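Stustavell Asks Users to Check Gripper Pins After Finger Comes Loose

If you have one of the hand-held grippers from Stustavell in the house or the workshop, the folks at the company's Drilthorpe office would like you to set it down for a minute and look it over before you pick it up again. The notice went out in August to everyone who has a set, 355 pairs in all, and it concerns a pivot pin that can work its way out after long use. 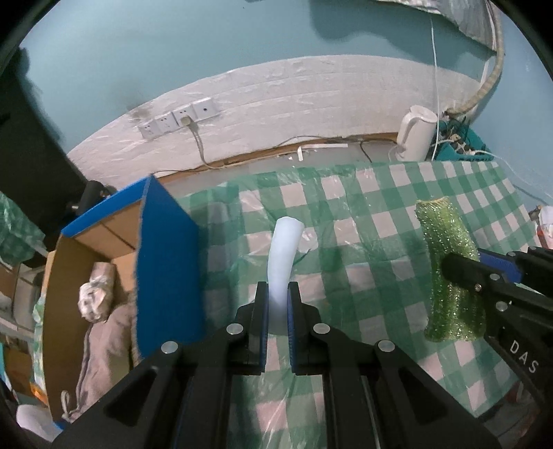 The trouble first came up at the Grutside workroom, where a pin backed out partway through an afternoon of household handling work and one finger swung free. The person holding it got a pinched thumb, thankfully nothing worse, and work stopped there until the next morning. The pins in question are the round silver ones at the joints, two near the fingers and two farther out on the arms, and Stustavell says it's the outer ones that need watching. A check of returned tools has so far found 39 with a pin sitting higher than it should, most of them with around 300 hours of use behind them (which is a good deal of squeezing and letting go, when you think about it!).

Cordeiro, the supplier that makes the pins, traced the fault to a retaining clip that was pressed in a little too shallow during one production run. New clips are being mailed out at no charge, and the company says swapping them takes three minutes or so with the small driver that came in the kit.

In the meantime, users are asked to run a fingertip over each pin before a session and to stop if any of them stands proud of the arm or turns freely. Please don't tap a loose pin back in with a hammer, tempting as that may be, as it can bend the clip and make matters worse.
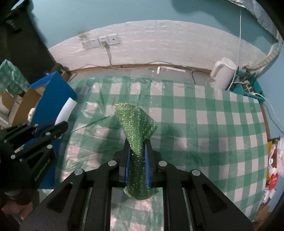
Can I keep using my gripper while I wait for the new clips?

If every pin sits flush and doesn't turn, you can carry on, but check it again each time you take a break. Otherwise put it away and write to the Drilthorpe office, which is sending loaners to anyone who needs one.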